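# Carnet, février, en soirée

Journée longue, je note tant que j'ai les chiffres en tête. Le tri des épisodes de la tâche « flacon vers étagère » est terminé. Total retenu : 486 démonstrations, sur 973 enregistrées.

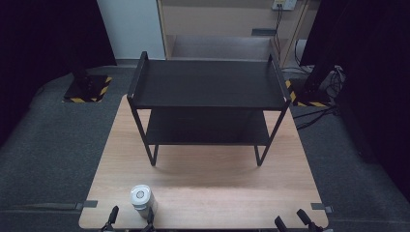 C'est peu, à peine la moitié. J'avais prévu d'en garder davantage, mais j'ai appliqué le critère tel qu'il était écrit dans le protocole et je ne veux pas le desserrer après coup. Un épisode est gardé si le récipient finit debout sur le plateau demandé, s'il n'y a pas eu plus d'une reprise de la saisie, et si les deux bras reviennent en position de repos avant la coupure. La troisième condition élimine beaucoup de choses. On coupe trop tôt, par fatigue je pense, surtout en fin de série.

Le matin, entraînement de la politique sur le lot complet, sans filtre, puis sur le lot filtré, même nombre de pas, même graine. Je voulais savoir si le filtrage change quelque chose ou si c'est une habitude qu'on se transmet au labo sans l'avoir vérifiée. Évaluation ensuite, 90 essais par modèle, positions de départ tirées au sort dans la grille, dans le même ordre pour les deux.

Résultats :

- lot complet : 51 réussites sur 90
- lot filtré : 64 réussites sur 90

L'écart est net sur le plateau du bas. Sur le plateau du haut les deux modèles se valent presque. Pour celui du bas il faut passer sous l'autre panneau, donc arriver avec la pince inclinée, et le modèle entraîné sur tout hésite à l'entrée. Il avance, recule, avance encore. Dans les données brutes il y a justement beaucoup de ces allers-retours, les miens pour une bonne part. Il les reproduit assez fidèlement.

Je me méfie quand même de la conclusion. Une seule graine, ça ne prouve pas grand-chose. Il faudrait en faire au moins trois, et ajouter un lot témoin de 486 épisodes tirés au hasard dans l'ensemble, pour séparer l'effet de la qualité de l'effet de la quantité. J'ai lancé le témoin avant de partir. Le serveur Kukadard était libre, donc il devrait avoir fini demain matin.

Autre point, qui m'a pris presque tout l'après-midi : la vue de tête. Le panneau supérieur masque une partie du plateau inférieur et, selon la hauteur de la caméra, la fin du geste se fait à l'aveugle. J'ai regardé les échecs un par un. Le plus souvent, la pince lâche trop tôt, avant que le fond du récipient touche la surface, et il bascule. Vu de la tête, les deux situations se ressemblent beaucoup. L'image seule ne suffit pas, à mon avis, et il faudra bien finir par donner au modèle l'effort mesuré dans les doigts. On en parle depuis l'automne sans le faire.

J'ai essayé en attendant une chose plus simple : annoter l'instant du lâcher et pondérer davantage les images voisines dans la perte. Annotation à la main sur 143 épisodes, avec l'outil Hostari, qui plante dès qu'on remonte trop vite dans la chronologie. Deux redémarrages, une dizaine d'étiquettes perdues, refaites. Pas encore de modèle entraîné là-dessus. À voir cette semaine.

Téléopération : j'ai refait une courte série pour vérifier l'étalonnage du bras gauche. Il y avait un décalage de quelques millimètres, que j'attribuais au modèle alors qu'il était déjà dans les données. J'ai repris la procédure Teuber du début – repère de table, repère de base, puis les pinces – et l'erreur a diminué sans disparaître. Je soupçonne les fixations de la table. J'ai resserré des deux côtés et j'ai noté le couple dans le classeur. Si la dérive revient, c'est que le problème est ailleurs.

Conséquence désagréable : les épisodes les plus anciens ont été pris avec ce décalage et je ne sais pas à partir de quand. Il va falloir les dater en comparant la position des pinces au repos. C'est faisable par script, je pense. Je préfère le faire avant de relancer des graines, sinon je compare des choses qui ne se comparent pas.

Discussion rapide à midi sur la suite. L'équipe Flornamano voudrait passer tout de suite à une tâche à deux objets, un par bras. Je suis plutôt contre. La main droite ne sert presque à rien pour le moment, elle attend en position basse, et le modèle n'a jamais appris à la coordonner avec l'autre. J'ai proposé une étape intermédiaire avec passage du récipient d'une pince à l'autre avant la dépose. Accord de principe, sans date.

À faire :

- lire les résultats du lot témoin
- script pour dater la dérive du bras gauche
- entraîner avec la pondération autour du lâcher
- écrire le paragraphe sur le critère de tri, y compris la proportion rejetée
- redescendre un peu la caméra de tête et refaire une série courte

Pour le dernier point, changer la vue rend les anciens enregistrements moins utiles. Je vais garder le réglage actuel pour la comparaison en cours et faire la nouvelle série dans un dossier séparé.

Rentré tard. Mal au poignet droit à force de tenir la manette, je commencerai demain par le script.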